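Hat care and bench tips from the Flarimholm open day

Posted January 5, 2025

I went to the open day at Flarimholm in October expecting to watch machines for an hour and go home. I ended up with a page of notes on looking after hats and keeping a workbench in order, so I've typed them up with a few tips of my own.

The day was run by Cledard, who have the workshop there. Radka Dumitrescu led our group and answered most of the questions. There were 11 of us, and most people wanted to know about folding laundry. She said laundry is on the list but that soft things with some shape to them, such as hats and padded bags, are what they're working on now. A towel can be picked up nearly anywhere. A hat has places where you can hold it and places where you shouldn't.

Picking up a suede hat

Use the brim if you have to move it, and use both hands, one on each side. Pinching the front of the crown is the common mistake. It puts a crease in the suede, and the oil from your fingers darkens the nap in that spot. Wash and dry your hands first. If the hat has a cord, tuck it inside before you lift so it doesn't catch on anything.

The same goes for a gripper. Radka said hard fingers leave marks on soft leather, so pads are worth having and they need to be kept clean. Grit on a pad works like sandpaper. I've since put felt on the jaws of my small bench clamps, cut from an offcut and held on with double-sided tape, and it has saved me a few dents in pine.
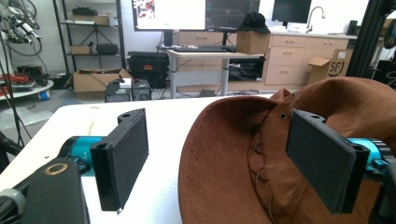
Putting it down is where most of the damage is done at home. For a few minutes on a table, brim down is fine. Overnight, turn it over and rest it on the crown, or the brim will slowly take on the shape of whatever is under it. A bowl turned upside down makes a decent stand if the crown is a good fit.

Cleaning suede

Let mud dry fully, then brush it off with a soft brush, working in one direction. A clean pencil eraser takes off small scuffs. For a grease mark, leave cornflour on it overnight and brush it out in the morning. Keep water away from it unless the whole hat is already wet, in which case stuff the crown with plain paper and let it dry away from the heater. Newspaper ink can come off on a light-coloured lining.

If the hat has metal eyelets, wipe them with a dry cloth only. Metal polish will stain the suede next to them.

Cables and boxes

Someone in the group asked how they keep track of their cables. The answer was coloured tape at both ends, same colour for the same cable. I did this behind our TV with 5 colours from a Grerum multipack and it took ten minutes. Hook-and-loop ties are better than zip ties for anything you might move later.

Write on the side of a storage box, never the lid. Lids get swapped and you can't read them once something is stacked on top. Keep heavy boxes on the bottom shelf.

If you go

The next open day is at the Shehu building, a short walk from the Flarimholm car park. Groups are kept to a dozen, so book early. Wear closed shoes, and bring your own water as the café closes at 3.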